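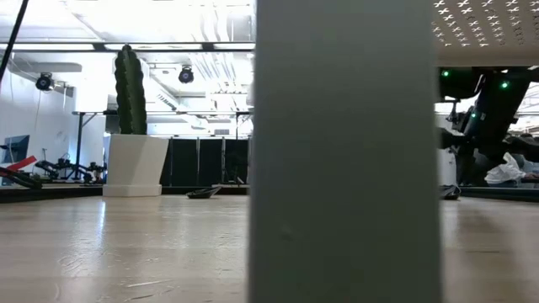 Green cactus, white planter, pale floor.

2018-10-29

OK so quick one, kettle's on, half the kitchen is in the hallway. I keep getting asked how the move is going so I'm going to write it down once and send everybody the link.

It's going. We have keys. We have a couch, in the wrong room, on its end. We don't have a working stove or any idea where the can opener is. I have opened beans with a screwdriver. Do not recommend.

The old place first. Handed it back last week, cleaned to within an inch of its life, and the landlord walked through in his coat and said "yep" and left. All that oven scrubbing. I had spent an evening on the tracks of the shower door with a toothbrush and he never went in the bathroom. Deposit is supposed to come through "soon." We'll see.

Packing. I was so organized in May. Labels! Colored tape! A notebook! By the last night I was putting a frying pan, two library books and a lamp cord in a laundry bag and tying it shut. Those library books are overdue, before anyone says so. Stuart Garside came over with his truck and looked at the laundry bags and didn't say a word, just started carrying. I will be buying that man lunch for years.

The mover quote, for those who asked: one place wanted $394 for an afternoon, the other wanted $301 plus mileage plus stairs. Plus stairs! We are on the second floor at one end and the third floor at the other so you can imagine how that was going to end up. Went with Stuart's truck and pizza. It took all day and I couldn't lift my arms the next morning but I'd do the same again. Maybe. Ask me in a month.

Things I got rid of: the exercise bike. The box of chargers (kept one, it was the wrong one). Every mug with a chip except the Hondov one from that trip with Pauline, which has a chip and a crack and leaks a little and is staying with me until one of us dies. The bread machine went to Callum Lightfoot, who has already sent me a picture of a loaf shaped like a boot. Proud of him.

Things I should of got rid of and carried up three flights instead: the encyclopedias. Curtains for windows we no longer have. A bag of bags.

The new kitchen then. Bigger than the old one, which is easy, the old one was a corridor with a sink. But the counters are shot. There's a burn by the stove the size of a dinner plate and the edge has swelled up where someone let it sit in water for ten years. So we need counters, and I've now had the counter conversation with every person I know. Pauline says stone. My brother says whatever's cheapest, you'll only ruin it. Keith Birkett says steel like in a restaurant, but Keith lives on toast so I don't know why he gets a vote.

I want wood. I've always wanted wood. My grandmother had a wood counter next to her sink, gone pale and furry from scrubbing, and she rolled dough straight on it with no flour to speak of and it never stuck. I've been rolling dough on laminate all my grown life and it always sticks. I know that's probably not the counter. Let me have this.
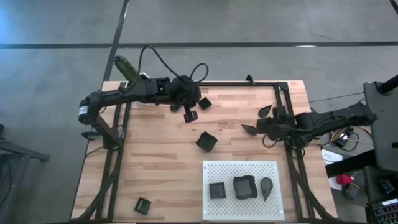

Butcher block in tan and cream with some pinkish strips. This kind of mix.

What I like is the strips not matching. The all-one-color stuff looks like a floor to me, and I don't want to cook on a floor. Luzius Schnyder, who has had his for years, says oil it once a week to begin with, then once a month, then when you remember. He also says never leave a wet can on it and never leave a teabag on it, and then I went to his house and there was a teabag on it. So.

Price is the bit that's holding us up. Bainbridge (the lumber yard out past the bus depot, open at hours that suit no one with a job) will cut to size but you have to bring your measurements on paper, with a drawing, and the guy sighed at my drawing. Fair. I'd forgotten the sink. Going back with a better one, sink included.

Meanwhile we cook on a camping burner on top of the burn mark. Eggs. Soup. More eggs. I made the bean thing from the spring, with the paprika, and it was fine, only I couldn't find the paprika so it was beans. Ate it sitting on the encyclopedias, first useful thing they've done in this family.

Other news. The neighbors downstairs have a piano and one song. They're getting better at it. The radiator in the bedroom knocks at 7 every morning, dead on, so I've stopped setting an alarm. The bus is closer but slower, so it comes out even, except now I get a seat. Mail is still going to the old address even though I filled in the form, twice, so if you sent a card and I haven't said thank you, that's where it is. I'll go round and beg.

And the light! I forgot to say about the light. The front room gets it all afternoon. In the old place I had one windowsill and everything on it died by Christmas. Now there's a whole floor of sun and no furniture in it yet and I've been lying on it on my lunch break like a dog. Want something tall and green for that corner. A cactus, probaly, given my record. Pauline says I'd overwater it. Pauline is correct, I would, I'd water it every time I felt bad about something.

Still to do: stove man (promised "between breakfast and dinner"), measurements again, the hook on the bathroom door, the box marked MISC, the other box marked MISC, library. Find out what the switch by the front door does. I've flipped it fifty times now and somebody somewhere must be going crazy.

Right, kettle. If you have a spare can opener, bring it over. If you have opinions about counters I have heard them, but bring those too, and a chair to sit on.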